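Keeping Apples Through the Winter Without a Proper Larder

I do love having apples in the house at this time of year, and if you have a neighbour with a tree you'll know how quickly a friendly carrier bag turns into three. We moved to Skevinside without a larder or a cellar, and I spent the first couple of winters throwing away far more fruit than I care to admit, so these are the things that have made a difference for us (and our crumbles!).

Start by sorting them on the day they arrive, even if you'd much prefer to put the kettle on. Anything bruised or nicked goes in a bowl by the hob for stewing. Windfalls never keep, however handsome they look, so eat those first.

For the good ones you want air all round, underneath as well, and for that I've become very fond of a plain plastic laundry basket. It weighs next to nothing, it rinses clean under the garden tap and the smooth rim doesn't dig into your hands when you're carrying it out to the shed. Mine are kept for fruit only, I should add, and never see a sock.
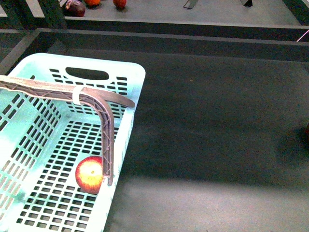
An apple in a light blue laundry basket, with slots in the sides and holes all over the floor.

Lay the apples in a single layer, stalks up, not quite touching. If you're feeling patient you can wrap each one in a half sheet of newspaper, though I only bother with the late keepers. Somewhere cool and dark is best, and well away from the potatoes, as each seems to spoil the other.

Have a look through once a week and take out anything going soft. Your nose will often find it before you do. Give the basket a wipe with a little vinegar in warm water between batches, and let it dry completely before you fill it again.

Posted 19 December 2019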